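Clearing the Kitchen Counter: What Household Machines Can and Cannot Do Yet
Home Practice Notes, Levora Household Advisory Service
Last reviewed 30/06/2023

Readers regularly ask the Advisory Service whether a machine can be trusted to clear a counter, load a dish rack or put groceries away. Robot vacuums and programmable cookers are now ordinary appliances, and many households expect the next step to follow soon. The present answer is mixed. Picking up a single firm object in a known place is within reach of current research machines. Tidying a counter after dinner, with its mixture of wet, soft, open and fragile items, remains work for people.

In spring the Service reviewed 60 counter-clearing exercises, most of them carried out in computer simulation. The review was led by Bernd Meinecke, with household guidance from Ariel Maglaya. Its findings are useful even to readers who have no plans to own such a machine, as the arrangements that help a robot also help a person working quickly.

Boxes

A closed, full cracker or cereal box is among the easier items. It has flat sides and stands by itself. Difficulty begins once the box has been opened. A half-empty carton gives way under pressure, and a torn flap changes its shape. Fold the inner bag down, close the flap fully and store the box upright with its narrow side facing out.

Bottles

Bottles call for more care. A narrow neck offers a convenient place to hold, but the weight sits lower down, and a full bottle may swing when lifted by the top. Dark glass also makes it hard to judge how much is inside. Tighten every cap before moving a bottle, support the body with the second hand, and keep glass away from the counter's edge.

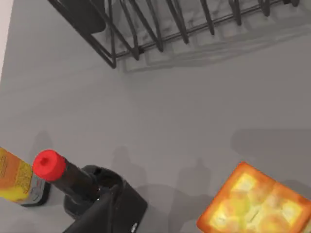

Simulated counter with dish rack, red-capped bottle and cracker box.

Dish racks

The rack is the point at which most automated attempts become slow. Plates must enter between the tines at the correct angle, and thin dark wire is easily confused with its own shadow. "A person feels the slot and corrects without thinking," Mr. Meinecke notes in the review. "The machine must be told that it has missed."

The following practice is recommended for any household:

Keep the rack in one place, with clear counter in front of it.
Load large plates first, from the back.
Leave every second slot open for deep bowls.
Stand cups at the end, handles outward.
Never dry sharp knives point up.
Wipe the tray beneath the rack every 3 days.

Lighting

Strong light from one side throws long shadows across a pale surface. These trouble a camera and can also hide crumbs or a thin film of oil. A second lamp under the wall cabinets is generally enough to correct this – warm or cool light will serve equally well.

Should a household wait?

The Service does not advise postponing a kitchen refit in expectation of a household robot. Open counter space, fixed storage places and good light are worth having now. Readers with limited grip or reach may be better served by a pull-out shelf or a lower rack. Both are covered in Practice Note 119, which will be reissued in August.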